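Music Education » Curriculum » Project reports

We use cookies to improve your experience on this site. By continuing to browse you accept our use of cookies. Accept | Manage settings

Flinanum Key Stage 3 Listening and Composing Scheme
Progress report to the Fillitz Fund, second instalment
Prepared by Niloufar Talebi
May 31, 2023

1. Position at the reporting date

The scheme is in use in seven schools. Units 1 to 4 (pulse and metre, ground bass, modes, and variation form) have been taught in full. Unit 5, on writing for voices, has been taught in four of the seven and is under way in the others. Unit 6, on music for short film, has been drafted but not yet taught. The order of units has not changed from the plan agreed with the Fund.

Attendance at the after-school composing sessions stands at 37 pupils across all sites. The lowest take-up is at Nasus, where the session clashes with late buses. The slot there will move to lunchtime from the autumn.

2. Materials
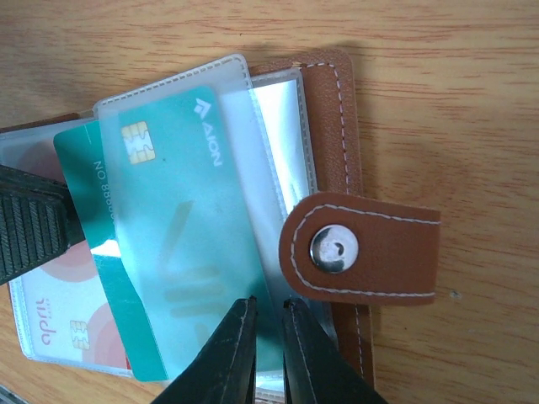 Unit 4 asks pupils to take an eight-bar theme and produce three variations, changing one element at a time. Teachers asked for the prompts to be available away from the screen, and the prompt sets have been redrawn at pocket size. Each prompt names one change only: move to the relative minor, double the note values, put the melody in the bass. The preferred storage is a small holder with clear plastic sleeves, of the sort that closes with a snap tab, as pupils can leaf through it on a desk without disturbing the order. Loose sets were returned incomplete too often for the method to continue. The redrawn prompts also carry staff notation on the reverse, in treble clef only. A bass clef version is wanted for cellists and trombonists and will follow.

The ground bass recordings for Unit 2 have been remade at two speeds. The first set was too quick for pupils with less than a year on the keyboard – most could hold the bass line or play above it, but could not do both. The slower set runs at 66 beats per minute and has replaced the original in the main folder.

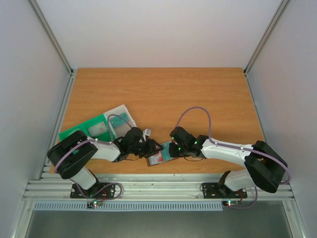 The Unit 3 listening list has been cut from fourteen extracts to nine. Those removed were mainly in the Phrygian and Lydian modes, where pupils confused the mode with the instrument playing it. Each mode is now heard first on a single plain timbre, then in a full piece. Dorian and Mixolydian are taught first.

3. Assessment

Pupils complete a short listening test at the start and end of each unit, and submit one composition per unit. Compositions are marked against four headings: structure, use of pitch, use of rhythm, and control of texture. Texture remains the weakest heading. Many pieces keep the same number of parts sounding from start to finish, even where the pupil's written plan calls for a change.

Two adjustments have been made. The plan sheet now has a row for the number of parts in each section, filled in before any notes are entered. Teachers also play one piece with a part removed and ask what has been lost.

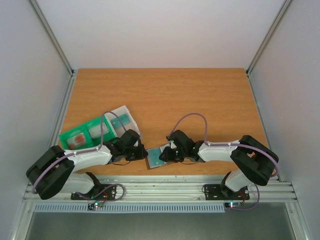 Marking has been moderated once, at the Nicholas site. Agreement between markers was good for structure and rhythm and poor for use of pitch. The wording of the middle band (“some sense of key”) was read differently by almost every marker and has been rewritten with two short notated samples. A second moderation is planned once Unit 5 is complete everywhere.

4. Spending

Of the £2000 released for this instalment, £1000 went on keyboard stands, headphones and splitters. The remainder paid for recording time and printing. There is no overspend. The line for visiting singers has not been drawn on and we ask that it be carried forward to Unit 5 workshops.

5. Points raised by schools

Comments were gathered by form and by telephone. Most concerned timing. Unit 4 was planned for six lessons and took seven or eight in practice, largely because of the time needed to rehearse and record the final set of variations.
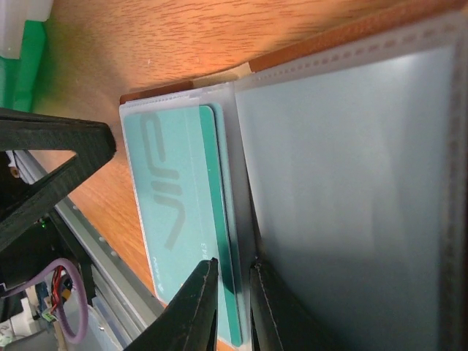 One teacher wrote that the third variation should be optional for pupils new to notation, as they tended to rush it and spoil the recording of the first two. The same teacher asked for the theme to be supplied in G as well as C, to suit beginner violins. Both requests are accepted. The marking headings will apply to two variations or three without change.

6. Work to follow

Unit 6 will be trialled in two schools before wider release. The film clips are silent and run for under a minute each, and pupils will mark hit points on a timeline before composing. Clearance for one clip is outstanding. If it is not received, the unit will go ahead with the remaining clips – the lesson plans do not depend on any single one.

The bass clef prompts and the theme in G will be issued together. A final report will be sent when the Unit 5 marks are in.

© Flinanum Music Education. All rights reserved. | Contact us | Back to top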